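Skallby Stone Sealer, 15 oz

Sku 63-21. In stock. Ships from our shop in 1 to 2 days, except holidays.

Penetrating sealer for marble, travertine, limestone, most granite. Water based. Low odor. Dries clear, no shine added. If you want shine get the Toma polish, separate page.

One bottle does about 63 square feet on a dense polished top. Less on honed stone, a lot less on travertine with open holes. Buy two if unsure, unopened bottles can come back.

What's in the box: bottle, two lint free cloths, one pair of gloves (size L only right now, sorry, mediums on back order), instruction card in English and French. French side was redone by Benoît Royer, old card had the wait time wrong. If your card says 5 minutes use the time on this page.

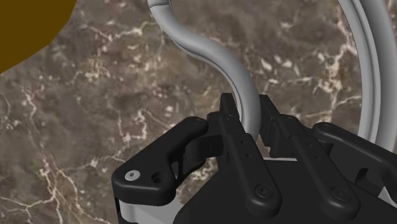

Reading time: 2 min

Brown marbles with a lot of pale veining get asked about the most. Yes you can use it on those. Veins and the darker patches can take up sealer at different speeds, so keep the whole area wet for the full time and don't chase dry spots with a second coat until the first one is wiped off. Test somewhere hidden first. Under the toaster is fine.

How to use

Clean the stone. Plain dish soap, rinse twice, let dry overnight.
Shake bottle. Pour a little on the cloth, not on the stone.
Wipe on in sections, arm's reach at a time.
Wait 15 minutes.
Wipe off everything left on top. Everything. Dry cloth, then a second dry cloth.
Second coat after 14 hours if water still soaks in.
No oil, wine, lemon etc for a full day after the last coat.

Water test: few drops on the stone, come back in a bit. Dark spot under the drops means it needs sealing. No dark spot, leave it alone, you will only get haze.

Haze or streaks

Residue left on too long. Dampen a cloth with more sealer, rub the streak, wipe right off. Works most times. If its been on there a week or more you need the Wundotico stripper and some patience.

Will it stop etching? No. Lemon and vinegar eat the polish off marble, sealed or not. Sealer is for stains. We get returns over this so please read it again before ordering.

Food prep areas: ok once cured and wiped down with soapy water.

Not for: quartz composite, glazed tile, painted or waxed stone, anything outdoors that freezes. Storage above freezing too. A bottle that has frozen goes lumpy and is no good, dont try to strain it.

Customer notes

"Did the hearth and the bathroom sill with one bottle. Gloves too big. Top is great." Lowri Ruddock

"Went on easy, I left it too long and got streaks, second wipe fixed it." Định Vũ

"Cap cracked in shipping, they sent another." Wyn Ellis

Caps were changed in February, new ones are the gray screw type. Same formula, same size.

Also fits your order

Jisisstead daily stone soap, 21 oz
Toma marble polish, paste
Cloths, refill pack of 14

Returns: 21 days, unopened. Opened bottles no, unless it leaked. Send a picture of the leak with your order number, ask for Bleddyn.

Page updated 9 August 2025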